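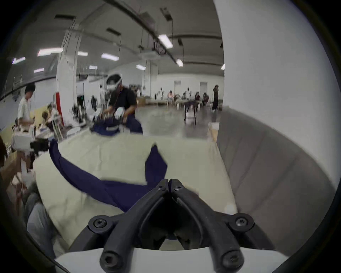 Page last changed: December 7, 2020

Good news for anybody who has been trying to get rid of a bag of jumpers since the spring: Okura is taking clothes again. The second-hand shop on Rulmont Road opened its back door for donations this morning, and I was there just after nine with two carrier bags and a coat I should have passed on years ago. There was already a queue, nicely spaced out along the wall as far as the bike racks, and most of us had brought far more than we were supposed to.

If you haven't been following the saga (and why would you, unless you live at our end of town and have a hallway full of bin liners), the shop stopped accepting anything in March and never properly started again. It did open to customers for part of the summer, but the donations side stayed shut. The sorting used to happen in a room at the back with no window, and there wasn't any way to get people in there safely. So they sold what they had, the rails got thinner and thinner, and by the autumn it was mostly evening wear and odd-sized wellies.

What has changed is the space. Okura has taken over the old Noguchi premises next door, which older readers will remember as the wool shop. It had been standing there with its blinds down for ages. There's now a doorway knocked through between the two, so clothes come in on the Noguchi side, get sorted, rest for a few days and then go through to the shop. Nilmini Bandara, the manager, told me the builders found a drawer of knitting patterns behind the old counter, and she's putting them out for sale at 30p each before Christmas. I've asked her to keep me anything with a Fair Isle yoke!

"We had people ringing every single day asking when they could bring things in," she said. "Everybody cleared out their wardrobes in the first lockdown and then had nowhere to take it. I felt terrible telling them to put it all back in the loft."

Well, mine never made it as far as the loft. It has lived under the stairs, and I've been moving it every time I want the hoover.
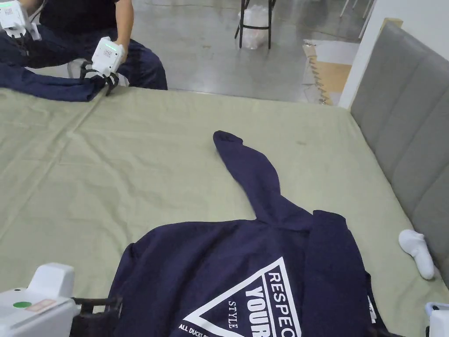 What they want and what they don't

Warm things, mainly. Sweatshirts, hoodies, fleeces, thick jumpers, proper coats, and trousers that a person could walk to work in. Printed tops are fine too, slogans and all, so long as the printing isn't flaking off. Nilmini says teenagers buy hooded tops faster than she can hang them up, and the dark ones go first. School jumpers are welcome all year round, but please unpick the name tape before you bring them, as it takes her staff ages.

They're not after summer dresses at the moment, however lovely. There's only so much storage, even with the extra rooms, and anything sleeveless is going to sit in a box until spring. No pillows or duvets either. I saw a man being turned away with a double duvet this morning and he took it quite well, considering he'd come on the bus with it.

Everything should be washed and completely dry. I know it sounds obvious, but drying is a real pain in December if you haven't got a tumble dryer, and one slightly damp hoodie at the bottom of a bag will make the whole lot smell by the time it's opened. If you're stuck, the Hero launderette across the road is doing a big dryer load for donors at half price until Christmas week. You just tell them it's for Okura. I'd never been in before and it's a very pleasant place to stand about, nice and warm, with a radio on.

Folding is appreciated but nobody will tell you off. I asked about this because I'm a terrible folder. My mother could do a sleeve in two flicks on the end of the bed, and I've inherited none of it. Nilmini's view is that things folded flat with the arms tucked behind are quicker to check, as you can turn them over and look at the cuffs and the underarms in one go, and that's where most of the wear shows up. Balled-up things have to be shaken out first. She'd still rather have it balled up than not at all.

Prices are going up a bit. A sweatshirt used to be three pounds whatever state it was in, and now the best ones will be five. Adult coats start at £16, which made the woman behind me suck her teeth, though I've paid more than that for a coat with no lining. Children's clothes are staying exactly the same. The extra is going towards the rent on the Noguchi side, and I think that's fair enough. You can't run two shopfronts on the takings of one.

There's also a mending shelf, and I'm rather pleased about this one. Things with a broken zip or a missing drawstring used to go straight in the rag bag. They'll be put out at a pound now with a little note saying what's wrong, and if you can fix it you've got yourself a bargain. I can do a drawstring (safety pin on the end, push it round, try not to swear) but zips are beyond me.

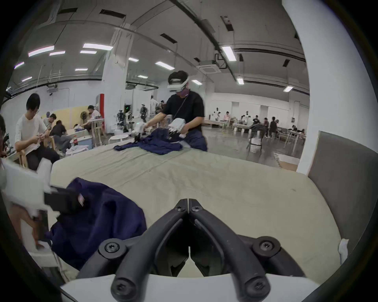 When to go

Donations are Monday to Thursday mornings, nine until noon, round the back. You walk down the alley beside the launderette side of the crossing, follow the wall and there's a green bell. Don't leave bags on the front step overnight, please! It rained on a whole heap of them back in the summer, when people were leaving stuff whether the shop liked it or not, and it all had to be thrown away.

Two bags per visit is the limit for now. I'd brought two plus the coat and they let me off. If you've got a great deal more than that, ring up and they'll give you a slot in the afternoon when there's somebody free to help carry. The 243 bus stops right outside, and there's a loading bay for anyone coming by car, though the lorries for the supermarket use it before ten and they aren't patient about it.

The shop itself is open every day but Sunday, masks on, a handful of customers at a time. The changing room is still closed, so you'll have to guess or bring a tape measure. I do the trick of holding a jumper up against one I know fits me, seams at the shoulders, arms out straight. It isn't perfect. I once came home with something that would have suited a heron.

I did ask whether all this was going to last, because we've been disappointed before. Nilmini has signed for the Noguchi side for 33 months, an odd sort of number that has to do with when the landlord's own lease runs out. After that she doesn't know. She's worked at Okura for nearly all of its life, starting as a Saturday girl pricing up paperbacks, and she said she'd stopped making plans longer than a fortnight this year. I know exactly how she feels.
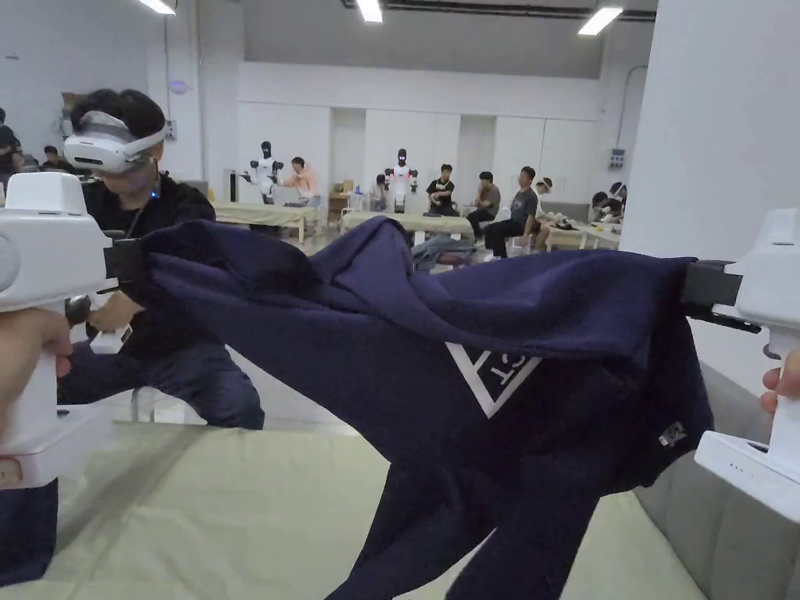 Still, she's got ideas. If people are allowed to gather by the spring she wants to run swap evenings in the wool shop half, where you bring a top and leave with a top and no money changes hands. There was one in the church hall a couple of years ago and I came away with a big soft sweatshirt that I've more or less lived in since working from home, so I'm all for it. She's also hoping somebody local will come in to teach darning. If that's you, or your gran, the shop would love to hear from you, and they'll pay.

One more thing from this morning. They're short of hangers, as the old ones went to another shop over the summer and never came back. Wooden or plastic, any size, but not the thin wire sort from the dry cleaner's. You can hand those in at the front counter whenever the shop is open, and they don't count towards your two bags. I'm going back on Thursday with mine and whatever else I find under the stairs.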